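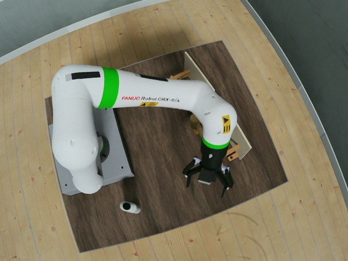 What is wood grain?

Wood grain is the direction and pattern of the fibers in a piece of wood, along with the lines and streaks they leave on a cut surface.

It is one of the great pleasures of the material, and it starts with growth. In places with clear seasons, a tree usually adds a ring each year, a lighter band in spring and a darker one in summer. A trunk with 40 rings can give very different boards depending on how it is sawn. Flat sawing brings out wide, sweeping arches (often called cathedrals!), while quarter sawing gives straighter lines and, in oak, wonderful silvery flecks.

Knots

A knot marks the place where a branch grew from the trunk. The grain bends around it, sometimes in beautiful swirls, and boards with many small knots are popular for floors and paneling.
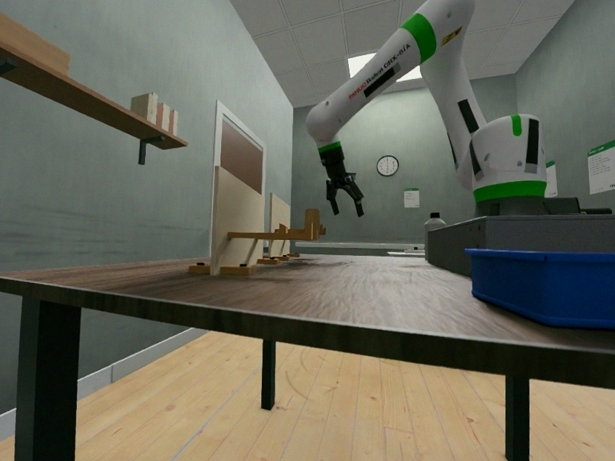
One reader of the May 2024 edition objected that knots deserve more praise than this, and that the knotty pine floor in the hall at Paterson had lasted almost 100 years with little more than soap and wax.

Working with grain

Planing with the grain leaves a smooth surface. Planing against it can lift and tear the fibers. Wood also swells far more across the grain than along it, so wide tabletops need room to move. 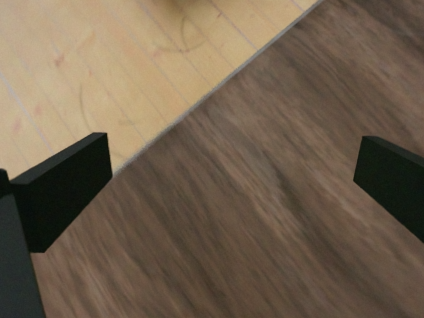

Pale and darker brown wood-patterned surfaces.

See also: Growth ring; Knot; Quarter sawing; Veneer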